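The bed as a table: folding clothes with Victor Rugemalira

Victor Rugemalira has folded clothes for other people during 20 years, first in the laundry of a small hotel and now in private homes. For our household pages I asked him how he works when there is no large table. His answer was short. "I use the bed. The bed is the best table in the house, if it is made."

He means this seriously. The cover must be pulled flat before any garment comes on it, and he will not begin on a heap. "If the heap is on the bed, you have lost your table," he says. So the basket stays on a chair or on the floor, and he takes out 2 pieces at a time, never more.

Jeans go first. I had expected the opposite, because they are heavy and I always leave them for the end. Victor explained that thick denim keeps its shape when it is folded, and it can lie in a corner of the bed without falling apart. Pullovers are another matter – they slide, and a sleeve comes out when you look away.
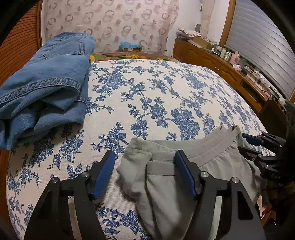
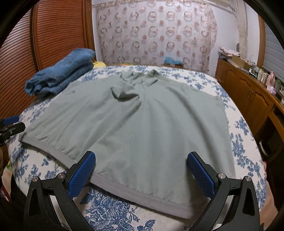

Both pictures: folded denim on the blue flowered bedding, with the softer clothes still to be done.
Murkness Household Review, issue 536

I asked him what people do wrong with a pullover. "They hold it in the air and shake it, and then they fold it in the air also. Put it down. Open it wide, with the neck away from you and the bottom edge near you. Then use your hands like an iron." He strokes from the middle to the sides and he leaves the collar until last. A ribbed edge he never pulls. He presses it lightly together, so that it does not become wavy.

And the small wrinkles around the seam? "Leave them. Some of them belong to the sewing. You can fight with them the whole evening."

We spoke also about colours. Victor does not sort by colour when he folds, only when he washes. A grey piece and a green piece can go in the same pile if they have the same thickness. His wife does not agree with him, and at home they have separate shelves since last May.

He learned the work at the Hotel Nordin, where the rule was that every pile must have its folds to the front. He still does it so. "When you open the cupboard you want to see one line, like the back of a book. Then you can take the third one and the others stay."

At the end I wanted to know if he likes the work. He thought for a moment. "I like it when the radio is on," he said.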